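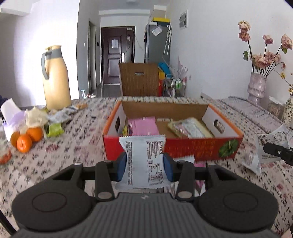

Snack box postage: weight or volume?

Forum > Packing and Shipping > Small parcels

odach_rows
I send mixed snack boxes to family twice a year, next one in September. Single-serve packets, one open-top carton with hand holes in the ends, closed with a taped sheet of card. The last one weighed 540 g packed and was billed at the next band up. Counter clerk said volumetric. Is there a standard way to work this out beforehand?

tarewt
Length times width times height in cm, divided by the carrier's divisor, gives kg. The divisor differs between carriers, so read the rate sheet. You pay on whichever is higher, actual or volumetric. Chips are nearly all air, so with snacks it is nearly always the volume.

Conneely
Measure the outside of the carton at its widest point, including any bulge in the lid. A card lid over full bags will dome. Mine came up 9 mm over the limit once and went up a band.

odach_rows
Mine probably domed. Would it help to prick the chip bags and flatten them?

tarewt
No. You lose the gas fill and the chips go stale and break. Stand the bags on edge instead.

Conneely
Disagree on standing them. Bags on edge take load on the crimped seal when the carton gets dropped on its end. I lay them flat on top and put the dense packets underneath.

tarewt
I have sent 94 boxes with bags on edge and had two split seals. Flat bags on top are what gives you the dome.

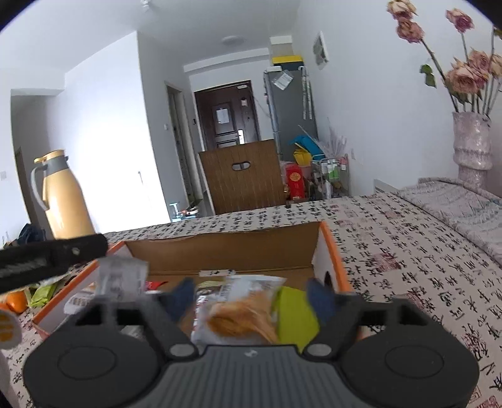 Reply 8

Rónán Ní Chonaill
Both methods work if the carton is the right height. Cut the corners down to the fill line, score the walls and fold them in. It takes five minutes and removes the empty space you are paying for. The hand holes need taping from the inside as well, small packets work their way out through them.

Conneely
Folding the walls in weakens the corners. I would buy a shallower carton. The Budine flat ones are fine for this.

Rónán Ní Chonaill
Corners are fine with tape down each cut. I use 200 gsm card for the lid and run tape around both directions.

odach_rows
Cut the carton down last night and weighed it again with everything in. Volumetric is now below actual, so it should go in the lower band. Bags are on edge, dense stuff at the ends. Does the customs form need each item listed, or is "snack foods" enough?

tarewt
List each type with quantity, weight and value. General descriptions get held. Cirkumville depot sent one of mine back for writing "food".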